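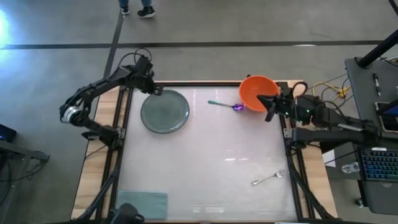 One respondent in Eltwood objected to the whole idea of a correct setting. At home, she wrote, the spoon goes wherever there is room, and the plate is put down first only for being the heaviest thing to carry. Comments of this kind came back often enough that we dropped the word "correct" from the March version of the survey.

Figure 7. Tableware before setting: plate, bowl, spoon, fork and cloth.

4.2 Order of placement

The five items in Figure 7 were the ones named in the survey. We received 2,457 forms from Eltwood and Bavville and kept 1,906 after removing incomplete ones. Respondents wrote down the order in which they would lay the items for one person. Most began with the plate. The bowl was less settled - many placed it second, others left it until the food was ready. The spoon and fork were usually treated as a pair, even by people who put them on opposite sides of the plate.

The cloth gave the most trouble in coding. In Bavville it was often read as a napkin, in Eltwood as something to wipe the table with. We coded the two readings separately and left out 19 forms where the meaning could not be settled.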